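Dradby Community Help — Interior Surfaces and Small Enclosures

Matching patterned wall covering at inside corners, with a marble-print floor

Posted by Defne Tatlı, 2018-05-18

I am responsible for the interior finish of a small three-walled enclosure at our workshop. The walls are covered in a blue printed paper with thin white lines and flower shapes made of overlapping ovals. The floor is a flat printed surface with a green and white marble pattern. I ordered the wall paper from Urmont under pattern number 1515 and bought enough for a second covering.

My difficulty is with the corners. The lines on this design follow no regular grid, and I cannot determine where one wall should stop and the next should begin. I would also like advice on keeping the floor clean along its edges. The corner that concerns me most is the one between the left wall and the back wall.
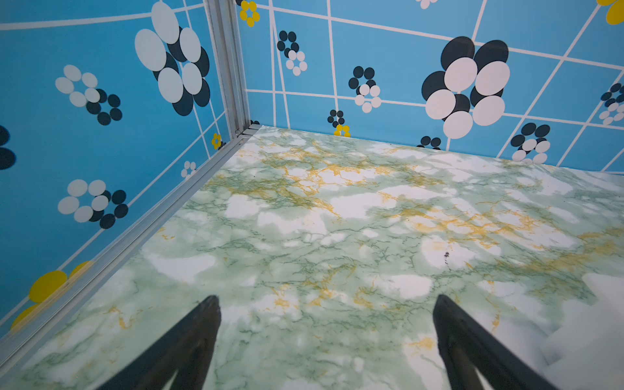

What I would like to know

Should the pattern be matched across the corner, or may each wall be treated as a separate sheet? Is it acceptable for a flower to be divided at the edge of a wall? I would prefer to settle both matters before the second covering is cut in August. The adhesive is Güler paste, mixed according to the package.

Posted by Flulodex

With a regular stripe or check, a match at the corner is expected. Your design has lines that run at varied angles, and a true match is not available at any position on the roll. I recommend the following procedure.

Cut each wall as its own sheet. Allow 11 millimeters of extra paper on the back wall at each side, and fold this allowance around the corner. Hang the back wall first. The side sheets are then hung over the allowance and trimmed exactly into the corner with a new blade. Please do not attempt to wrap one continuous sheet around all three walls, as any error at the first corner will be carried to the second.

As to divided flowers, the small ones may be cut without harm. The large white and navy flower near the top of your left wall is another matter, and a motif of that size should remain on one sheet. Lay the paper face up on a table and move the cutting line until the largest flowers are clear of it.
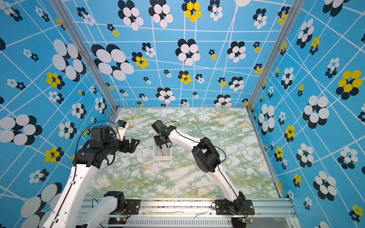
Floor care should be handled separately from the wall work and carried out after the paste has cured. A printed surface of this kind should be wiped with a barely damp cloth, working from the back wall toward the open side. Particular attention is due to the long aluminum rail at the near edge, where small dark specks have gathered along the top. Lift these with a soft brush or a narrow vacuum nozzle before any cloth is used — grit dragged over a print will mark it. Keep liquid away from the slots on the face of the rail and from the circuit boards beneath it.

Posted by urmont_reader_417

I agree with the above regarding separate sheets. We papered a display booth this way and the corners were satisfactory. I would only add that the paper should rest for a day in the room before it is cut. I have no experience with the floor.

Posted by Defne Tatlı

Thank you both. I will cut three separate sheets and keep the offcuts, which measure 70 centimeters at the widest, for repairs. I still need to confirm with the supplier whether the second roll is from the same print run.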